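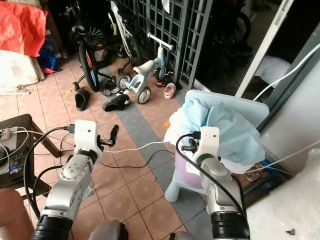

## Slide 1. Antes de mexer o braço: regras para trabalhar em casa dos outros

Boa tarde. Trinta minutos, perguntas no fim. Quem precisar de sair a meio, a porta de trás está aberta.

O tema são as regras de trabalho que usamos na Ristolura quando levamos um robô de dois braços para uma habitação. Não é a norma completa nem a substitui. É a parte que a equipa tem de saber de cor.

- Dizer logo que a versão escrita tem 19 regras e que hoje passo só pelas que dão mais discussão.
- A versão em papel está na mesa da entrada. A Rosalba Sorrentino fez a revisão de fevereiro.

## Slide 2. O que muda fora da oficina

Na oficina temos chão marcado, tomadas onde as queremos e gente que sabe o que é uma paragem de emergência. Num alpendre de família há mosaico no chão, bicicletas de criança encostadas ao portão, chinelos e sapatos espalhados, cabos de carregador por cima da mesa. O robô é o mesmo. A avaliação de risco tem de ser outra.

Falar devagar neste ponto. Muita gente na sala vem da indústria e parte do princípio de que a célula já está vedada.

- As normas de robótica industrial pressupõem, em geral, uma zona controlada.
- Numa casa, a zona controlada somos nós que a fazemos, todos os dias, e desfaz-se quando alguém passa para ir buscar um sapato.

## Slide 3. Regra 1: o chão primeiro

O chão vê-se antes de ligar a alimentação. Uma pessoa percorre a área a pé e olha para baixo.

O que se retira do alcance dos braços e da zona de passagem do operador:

- calçado solto, sobretudo o pequeno, que passa despercebido;
- garrafas de água, mesmo fechadas;
- brinquedos e peças pequenas;
- bicicletas que não estejam firmes.

Perguntar sempre ao morador antes de mudar uma coisa de sítio. No fim da sessão volta tudo para onde estava. Já tivemos uma família a procurar um chinelo durante uma tarde inteira, e a reclamação chegou por escrito.

(Se houver risos, seguir em frente. O ponto é sério: foi a única reclamação desse trimestre e era evitável.)

## Slide 4. Regra 4: cabos

É a regra com mais incumprimentos nas auditorias internas.

Há dois tipos de cabo numa sessão doméstica: os nossos e os da casa. Os nossos andam com o braço e têm de ter folga para o movimento todo, sem formar laços onde um pé ou um dedo da pinça possa entrar. Os da casa não foram pensados para nada disto e ficam pendurados da mesa até ao chão.

- Cabos do robô: presos ao segmento, folga verificada com o braço na extensão máxima.
- Cabos que atravessam o chão entre os dois braços: não se admitem com os braços em movimento. Passam por trás ou vão para a calha.
- Cabos da casa: desligam-se com autorização, enrolam-se e põem-se fora do alcance.
- Transformadores e telecomandos em cima de mesas próximas: afastar também.

O Remo Serra vai provavelmente perguntar pela calha flexível da Prodstead. Resposta: está em ensaio, ainda não faz parte da regra.

## Slide 5. Regra 7: tecidos

Os panos merecem uma regra própria. Um tecido leve em cima de uma cadeira parece uma tarefa fácil e segura. Os problemas que encontramos são três e repetem-se.

Primeiro, o pano esconde o que está por baixo. Levanta-se antes com a mão e vê-se se há alguma coisa dentro ou atrás. Também se olha para debaixo do assento.

Segundo, a malha com furos pequenos prende nas pontas dos dedos da pinça. Se prender, não se puxa com o braço. Para-se, abre-se a pinça e solta-se à mão.

Terceiro, quando o pano vem, a cadeira pode vir com ele. Uma cadeira de plástico pesa pouco. Antes da primeira tentativa, o operador puxa o pano à mão e vê se a cadeira se mexe.

- Abertura da pinça confirmada antes de cada aproximação.
- Um braço trabalha, o outro fica parado e aberto, salvo se a tarefa exigir os dois.
- Velocidade reduzida até haver 30 repetições sem incidentes no mesmo local.

O número trinta foi discutido com a Lo Presti. Eles queriam 100. Ficámos pelo valor mais baixo para tarefas com tecido e mantivemos as 100 para objetos rígidos. Dizer isto abertamente, porque o Arturo Zanetti estava do outro lado da discussão e está na sala.

## Slide 6. Regra 9: pessoas e crianças

Se há bicicletas pequenas à entrada, partimos do princípio de que há crianças na casa, estejam ou não à vista. O mesmo vale para calçado de criança.

1. Perguntar ao adulto quem está em casa e quem pode chegar durante a sessão.
2. Combinar por onde se passa. Portas de correr e portões ficam fechados ou com alguém ao lado.
3. Uma pessoa da equipa tem como única função vigiar a entrada. Não toma notas nem opera o comando.
4. Se alguém entrar na área, o braço para. Não se acaba o movimento primeiro.

O ponto 4 custa às equipas novas. Deitar fora uma repetição quase completa irrita, mas a repetição faz-se outra vez.

## Slide 7. Regra 12: privacidade

O robô leva câmaras e a casa tem coisas pessoais. Telemóveis, etiquetas, caixas com moradas, correspondência. Antes de gravar, o morador vê no ecrã aquilo que a câmara vê e diz o que quer tirar.

- Consentimento assinado por divisão, incluindo os espaços exteriores cobertos.
- O morador pode mandar apagar uma sessão sem dar motivo.
- As cópias não saem do servidor da Wistlow sem registo.

A Tiziana Bassi trata dos pedidos de eliminação. O contacto está na última folha.

## Slide 8. Registo

Temos 330 fichas de sessão arquivadas. As mais antigas quase não servem, porque o campo «estado do local» era facultativo e ficava em branco. Agora é obrigatório e o sistema não deixa fechar a ficha sem ele.

Uma boa entrada é curta. Ler esta em voz alta:

> Alpendre, mosaico. Calçado retirado, dois cabos da casa desligados com autorização. Pano prendeu uma vez na pinça, solto à mão. Tudo reposto no fim.

Uma má entrada diz «local OK».

## Slide 9. Em aberto

- Chão de mosaico molhado: hoje suspendemos sempre. O Wendelin Rüegg propôs um limite medido e falta o ensaio.
- Material embalado ou coberto que o morador não quer mover: contamos como obstáculo fixo, mas a regra não diz que distância guardar.
- Quem assina quando o espaço é partilhado entre vizinhos.

Abrir às perguntas. Se ninguém começar, passar a palavra ao Wendelin para falar do ensaio do mosaico.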